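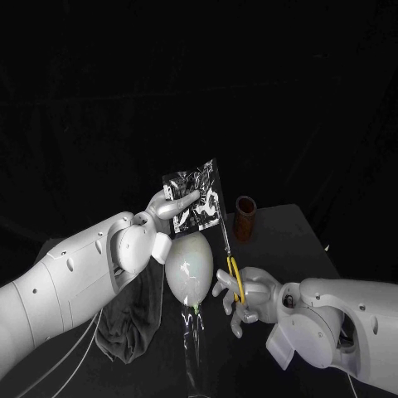
Evdokia Kokkinos wrote: Same problem on our side with the foil packets. Scissors got through ours, but only when I held the top edge tight. Once the film is crumpled the blades slide and fold it over. Is there a notch we're missing?

Ticket 3360
Product: Matstead craft table set
Subject: Packets hard to cut, marks on large egg
Status: Open

Lenuța Lazăr, 9:40
There is no notch on the Matstead packets. Flatten the top strip with your thumb first, then cut straight across it close to the seam. Use the middle of the blades. Keep the packet well away from any balloons on the table when you cut.

Evdokia Kokkinos, 10:15
Flattened two of them and that worked. The third tore down the side. Second question is the egg. It picks up gray smudges and I can't tell if they come from the cloth or from hands.
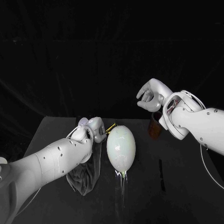
Large white egg shape and dark gray cloth.

Lenuța Lazăr, 11:05
Please try a white cloth on one small patch near the bottom. If it comes away clean and the smudge is still there, it's in the surface and wiping won't help. New dark cloths can shed for the first few washes. Wash them separately and skip fabric softener.

Evdokia Kokkinos, 2:30
Smudge came off on the white cloth. Will wash the gray ones tonight. Can I get a replacement for the torn packet?

Lenuța Lazăr, 2:50
Replacement packet requested from the Curkus store. Leaving this open until it arrives.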